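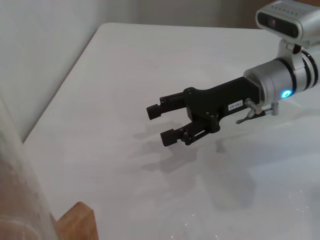
My aunt Mireille Tannous sold her house in Orkthorpe the summer I turned 30, and she called me up before the ink was dry to say I had to come and help her find the recipe. I knew which one she meant. Everybody in the family did! My grandfather's lemonade, the one he used to sell from a cart outside the Khalaf bakery, the one people still brought up at weddings after the second glass of something stronger. He never wrote it down, or so we all thought, but Mireille had got it into her head that it was somewhere in the house. So I drove up (300 miles, with a broken radio and a bag of pretzels) and we started pulling out drawers. By dinner we had every scrap of paper she owned on the table. It was a white table, like the one up there, and I remember thinking what a good thing that was, you could see every little yellow receipt against it.

Now, my aunt kept everything. She had bus tickets from Lullero, where she'd lived for one winter with a man she only ever called the dentist. She had a bill for 597 tiles and no memory of any tiles. We sat there till midnight reading bits out to each other, and I laughed so hard I got the hiccups.

"Listen to this," she said, and held up a postcard. "Dear Mireille, the dog is better, do not come."

"What dog?"

"I have no idea. But I didn't go, so that's all right."

Around one in the morning I found the envelope. It was stuck to the back of a drawer with old tape, and it had her name on it in my grandfather's square handwriting, the kind he used for price signs. She wouldn't open it. She put it by the sugar bowl and made toast, and we ate the toast, and then she wouldn't open it some more. 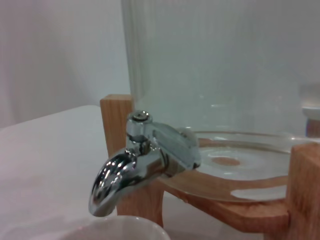 So was it the recipe? It was half of one: the lemons, the sugar, the mint, how long to leave the peel in, and then a last line that said "and the other thing, you know what."

"I do not know what!" my aunt shouted at the paper. She got up and walked all the way around the kitchen and came back and shouted it again.

We tried everything over the next few days. Orange blossom water (close, but no). A pinch of salt. Honey, which was awful. A spoonful of Flerkeo, that bitter syrup my uncle used to take for his stomach, and I'm sorry to say that was my idea. She spat it in the sink and didn't speak to me until lunch.

The movers came in August. I was wrapping cups in newspaper and she was on the back step with the last glass from the last batch, plain lemon and mint, nothing clever in it. I sat down next to her and she passed it over.

"He used to let me stir," she said. "He'd say, and now the other thing, and he'd hand me the spoon."

I drank some. It was a bit too sweet, the way his always was.

"That's it, isn't it," I said.

"Well, it might be," said my aunt, and she took the glass back and finished it, and then she went in to yell at the movers about the piano.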